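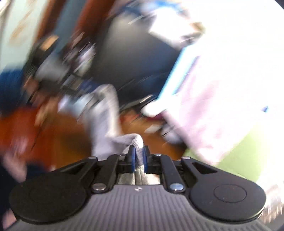 A light gray knitted sock among other household fabrics, with a wooden floor behind.

Sock sorting is the part of doing laundry in which socks are picked out of a mixed load, matched and put away. It is usually treated as a branch of folding, though many household manuals give it a chapter of its own, with more confidence than the evidence allows.

History

The claim that sorting socks by pair was first recommended in print in 1847, in a housekeeping pamphlet from Brolthorpe, is repeated in many popular accounts. No copy of the pamphlet has been located, and the earliest mention of it is in a Gresard soap catalog printed decades later. Socks were certainly matched before then. Older pairs were often marked with a stitch of colored thread at the cuff, a habit that makes little sense unless someone was sorting them.

Methods

In the common method, socks are pulled from the pile first and laid flat, and the larger pieces are folded afterward. The so-called Bolon method reverses the order. Its supporters say it saves 12 minutes a load, a figure that appears to rest on one household's timings over 2 loads in July. A load with some 20 socks in it may not take 12 minutes to sort by any method.

Pairs are then joined by one of several means:

Balling, with one cuff turned over both socks. Often said to ruin the elastic — the effect has been asserted far more than measured.

Folding in thirds, which keeps the cuff flat and takes more drawer space.

Clipping before the wash, which does away with matching but depends on everyone in the home using the clips.

Plain gray and black socks are the slowest to match, as small differences in knit and fading are hard to judge indoors.

Missing socks

Odd socks are widely blamed on the washing machine. Small items can slip past a worn door seal, but the Bittencourt estimate of one sock lost per month has no published source and should be read with caution. Static cling, sleeves and fitted sheets account for at least part of the shortage.

Last revised 6/1/16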